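Chapter 4
Noise: Where It Comes From and How It Gets In

My first real job was at a seed-cleaning plant in Skuneck, and for most of my first May there I chased a ghost. We had a scale under one of the hoppers, and every so often the reading would jump by a few pounds, sit there, and drift back down. The hopper wasn't getting heavier. I replaced the load cell. I replaced the display. I replaced the power supply, which had nothing wrong with it and is probably still running in somebody's garage. Then Ravindran Nadar, who had been at the plant longer than the roof had, walked over with his coffee, looked up at the cable tray, and asked me what else was in there.

What else was in there was the power cable for a conveyor motor. My skinny little signal wires had been lying right beside it for a good stretch of the building. Every time the conveyor started, the scale got confused.

I'm telling you this before we get to any math because I want you to have a picture in your head of what noise is. In the last chapter we treated a voltage as a nice clean number that goes in one end of a wire and comes out the other. That's a fine way to learn Ohm's law. Out in the world, though, your wire is also an antenna, a coil, and one plate of a capacitor, all at the same time, and it didn't ask your permission. Anything it picks up gets added to your signal, and the box at the far end has no idea which part you meant to send.

What you need to bring with you

You should be comfortable with Chapters 2 and 3, especially voltage dividers and the bit on magnetic fields around a current. If the right-hand rule has already leaked out of your head, go back and do a few of the practice problems (I'll wait). You won't need calculus until section 4.5, and even there I'll only use a little of it.

Three ways in

Unwanted signals mostly get into a circuit by one of three routes, and we'll spend a section on each.

The first is through a shared conductor. Say two circuits use the same ground wire to get back to the supply. That wire has some resistance, not much, but some. When the hungry circuit pulls a lot of current, the voltage along the ground wire shifts a little, and the quiet circuit sees its own "zero" move. I grew up in Karam in a house where the kitchen light dimmed whenever the refrigerator kicked on, and that's the same effect on a scale you can see from the table.

The second is through an electric field. Put two wires side by side and you've built a capacitor, like it or not. A fast-changing voltage on one will push a small current into the other. This one gets worse as things get faster, and worse when the receiving circuit has a high impedance.

The third is through a magnetic field, and this is the one that got me at Skuneck. A changing current makes a changing magnetic field, and a changing magnetic field makes a voltage in any loop it passes through. The word to hang on to is loop. Your signal goes out on one wire and comes back on another, and the space between those two wires is a loop with an area. Bigger area, more noise. So the cheapest thing you can do is make the area small, and students are always a little let down when I tell them that – they were hoping for a special part to buy.

Now for the clever bit. Suppose you run your two wires close together, so the loop is skinny. Better! But it's still one long loop, and the whole length of it is adding up voltage in the same direction. So take the two wires and twist them around each other. Now you've got a long string of tiny loops, and each one is flipped over compared with its neighbor. The voltage picked up in one is very nearly canceled by the voltage picked up in the next. It costs you a bit of extra wire and a minute with a hand drill.
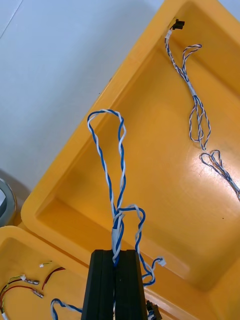 People figured this out early on with telephone lines, by the way. Crews would swap the positions of the two wires every few poles, which amounts to a very slow twist stretched out over the countryside. In section 4.3 we'll work out how tight a twist needs to be, and you may be surprised at how forgiving it is. What matters most is that the twist is even and that you don't undo too much of it at the ends. I've seen beautiful cable ruined by six inches of straight wire at the terminal block.

Twisting does very little about the first route, the shared ground, and on its own it's only a partial help with the second. For electric fields you'll want a shield, and then you'll want to know which end of the shield to connect, and then you'll find that engineers will argue about that through an entire lunch. Rafferty Obi, who taught me most of what's in section 4.4, had one answer for low frequencies and a different one for high frequencies, and I'll give you both along with his reasons.

A note on the lab

The lab for this chapter is the Darkedley bench exercise, and you'll do it in pairs. You'll need a battery, a small motor, a scope, and a few feet of hookup wire in two colors. Run the wires apart first, then side by side, then twisted, and write down the peak noise each time before you touch anything else. Keep the motor in the same spot throughout. Leave yourselves a full two hours, and save your numbers, as you'll need them again for the filter problems in Chapter 6.

4.1 Sharing a ground

Let's start with the simplest case, two circuits and one return wire. Call the resistance of the return wire R, and let the first circuit draw a steady current while the second one switches on and off.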